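Speaker notes, "One Color, One Bin"
Short version, 20 min incl. questions. Hakitz early years meetup, May 20, 2022

BEFORE START
Clicker batteries. Water. Ask Kirsty to do the lights (switch is behind the door, not by the stage).
Handouts on chairs, don't hand them out, eats five minutes.

OPEN
Hi, thanks, I run the toy library at Vovora. Lending toys to families, mostly under sevens.
Show of hands: who has a box of mixed bricks at home. Who has ever seen the bottom of it.
Wait for laugh. If no laugh move on.
Talk is about sorting. Small topic! Takes up more of my week than anything else.

WHERE WE STARTED
Last June we counted the whole brick stock. 2416 pieces, one gray tub, lid didn't shut.
Kids tipped it out, looked, walked off. Parents tipped it back. That was the loan, basically.
Snežana Karagiannis (runs our Saturday-type sessions, say hi, she's second row) wanted to sort by shape. I wanted color. We argued for a good long while.
Tried shape first. Fair's fair.

SHAPE - WHAT HAPPENED
Adults fine with it. Four year olds not.
A 2x3 and a 2x4 look the same when you're four and in a hurry
Too many categories, we ended up with 11 trays. Trays got mixed by lunchtime.
Gave up after three weeks. Snežana will tell you two. It was three.

COLOR
Way fewer decisions. Kid picks up brick, looks, drops it in. Done.
Start with blue. Blue is easy, far from everything else. Put it in a bin that ISN'T blue, yellow works great, you see the bricks against it right away.
Red and orange = the hard pair. Spend time here, this is what people ask about afterwards.
 - some oranges are really orangey red, adults disagree too
 - our old reds have gone kind of pinkish next to new ones
 - under yellow bulbs it gets worse. Daylight if you can, or a cool white lamp
 - do not put red and orange in matching bins right next to each other. I did. Don't.
If kids are under four: put red and orange together, call it "warm", split later. No shame in it.

BINS
Low sides. Small hands go in over the top.
Shallow enough to see the bottom, otherwise it's the gray tub again.
Plain colors, no pictures on the side, pictures turn into an arguement about the pictures.
Rounded corners if under threes about.
Ours came from Nikolovski, any kitchen shop has simialr. Not paid to say that.

TABLE
Dark top. Dark green is my favorite, everything shows up on it. White table, you lose the edges.
Scratches don't matter. Please do not buy a new table.
Leave space in the middle! That's the working area. Bins go around it, otherwise they just reach bin to bin.

STUCK BRICKS
Someone always asks. Two colors clicked together, where does it go?
Rule: pull apart first, then sort. If it won't come apart it goes in front of a grown up.
Never sort it by the top brick. Kids spot the cheating at once.
(Demo w/ the two bricks in my jacket pocket. CHECK POCKET.)

NUMBERS - one slide, quick
1454 pieces out on loan now in color sets. Rest are in the back, unsorted, don't get asked about the rest.
Returns come back sorted more often than not. Didn't expect that. No proper data, say so.

PICTURES - leave up during questions

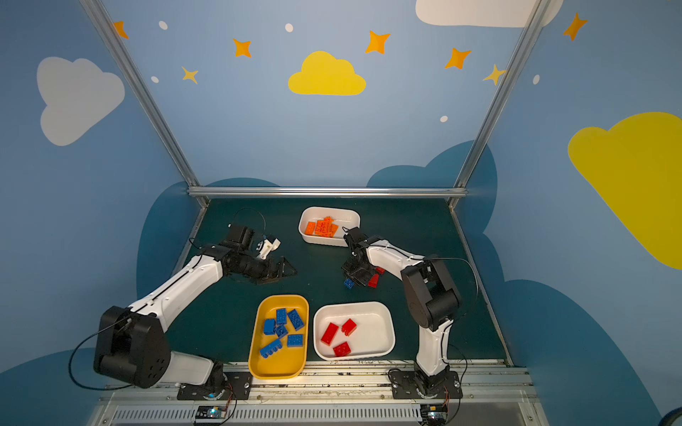
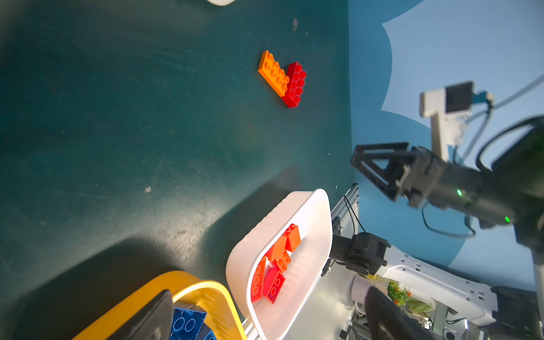 Color sort on the green table: blue in the yellow bin, warm colors in white.

QUESTIONS, LIKELY ONES
Mixed ages? Older ones take red/orange, little ones blue.
Color blind kids? Good question, go by brick size for them or put a label on the bin rim. Kirsty Cowie knows more than me, point to her.
How long does a session last? Till they stop. Ten min is plenty.
Washing? Net bag, cool wash, no dryer. See handout.
Tuvness sets, do they fit? Mostly. Tight ones are the stuck ones.

END
Handout has bin sizes + my email. Take the spare ones, I'm not carrying them home.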